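Compte rendu de visite – projet tutoré, groupe 3
Rédaction : Ravinder Lévesque et Viera Tichý
Remis le 2 avril 2018

## 1. Contexte

Notre projet porte sur la manipulation d'objets souples par des préhenseurs à deux doigts. Avant de choisir la tâche que nous étudierons jusqu'en mai, notre tuteur nous a demandé d'assister à une démonstration et d'en tirer des observations utiles. Nous sommes allés à la journée portes ouvertes de Plavier, dans le bâtiment que l'entreprise partage avec Adside. La visite comprenait une présentation en salle, puis un passage par les postes de démonstration.

La présentation était surtout commerciale. Nous en avons retenu que Plavier travaille pour des ateliers de tri et de reconditionnement de vêtements, et que la mise sur cintre y reste entièrement manuelle. Un de leurs clients, Nechyporuk, traite 4 000 pièces par semaine. L'intervenant a aussi parlé du logiciel Hikis, qui sert à classer les enregistrements, mais sans le montrer.

## 2. Le poste « vêtements »

Nous avons passé l'essentiel du temps à ce poste. Le travail s'y fait avec des pinces tenues à la main. L'opérateur accomplit le geste lui-même et les enregistrements servent ensuite à l'apprentissage. Le poste est une cabine tendue de tissu sombre, avec une barre noire pour les cintres et le nom « Fast UMI » en lettres de mousse sur le fond.

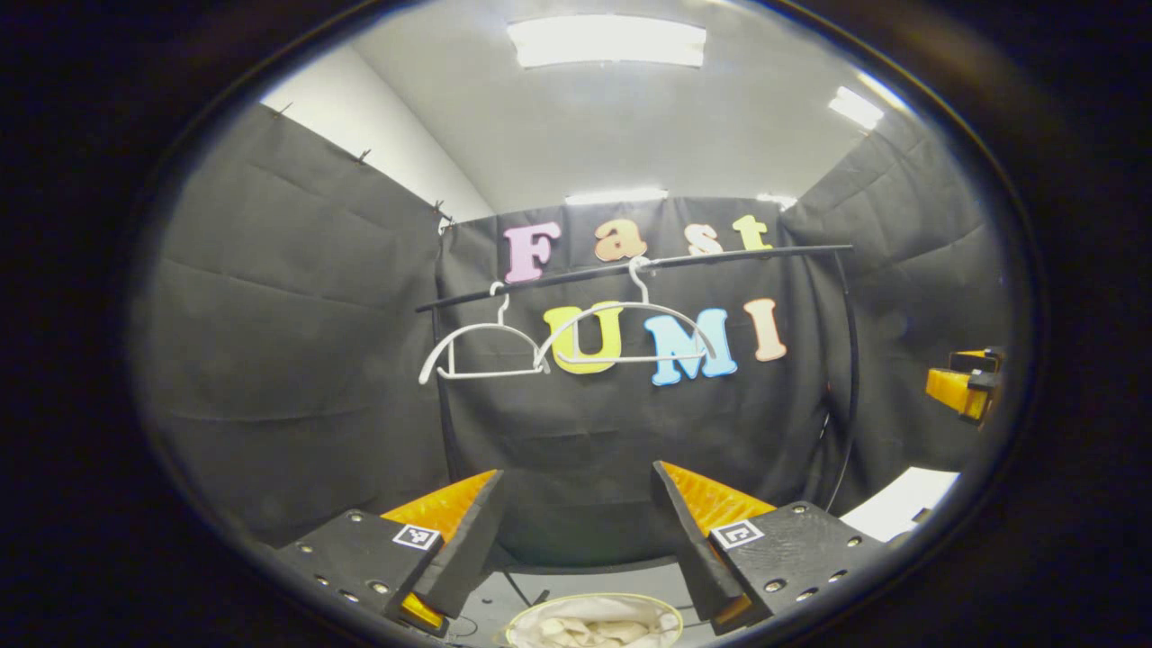
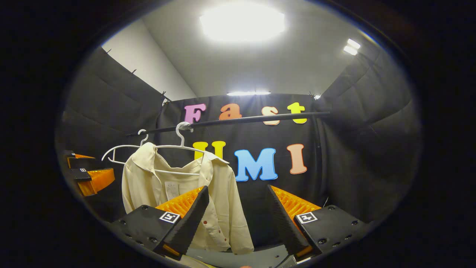 Les doigts des pinces sont noirs, rigides à l'extérieur, avec une garniture orange nervurée côté intérieur. D'après l'animateur, cette garniture se déforme au contact et répartit l'effort, ce qui évite de marquer les tissus fins. Chaque doigt porte un marqueur carré noir et blanc. Il sert à retrouver l'ouverture de la pince à partir des images, sans capteur supplémentaire.

L'animateur a découpé la tâche en quatre étapes :

1. saisir le vêtement ;
2. dégager le col et les épaules ;
3. passer le cintre dans l'encolure ;
4. accrocher le tout à la barre.

La deuxième étape est la plus longue. Un tissu souple cache ses propres bords, et l'opérateur doit souvent lâcher puis reprendre la pièce pour trouver le col. Une séance compte 30 essais. Les essais ratés sont conservés mais étiquetés à part.

## 3. Essai par les étudiants

Nous avons pu manipuler les pinces chacun notre tour. Viera a réussi à accrocher un cintre vide dès le premier essai. Avec une chemise, aucun de nous deux n'y est arrivé proprement : le cintre tournait dans la pince au moment de viser la barre. Il faut le tenir près du crochet, mais on a alors moins de place pour passer la barre.

Le poids des pinces se fait sentir au bout de quelques minutes, surtout bras levés. Notre meilleur essai a duré 54 secondes. L'animateur met beaucoup moins de temps, nous ne l'avons pas chronométré.

## 4. Conséquences pour notre projet

Nous pensions étudier le pliage d'une serviette. Après la visite, nous proposons plutôt l'accrochage d'un cintre sur une barre, d'abord vide, puis chargé. La tâche a un critère de réussite simple (le cintre tient ou ne tient pas) et le matériel coûte peu.

Points à régler avant la prochaine réunion :

- hauteur de la barre, à fixer une fois pour toutes ;
- choix d'un fond uni, pour limiter les reflets ;
- type de vêtement pour la deuxième série – une chemise boutonnée nous paraît trop difficile au début ;
- format des enregistrements, à voir avec le groupe qui s'occupe du traitement.

Ravinder se charge de la barre et des cintres. Viera rédige le protocole d'essai et demande à Plavier si les plans de la garniture des doigts peuvent nous être communiqués.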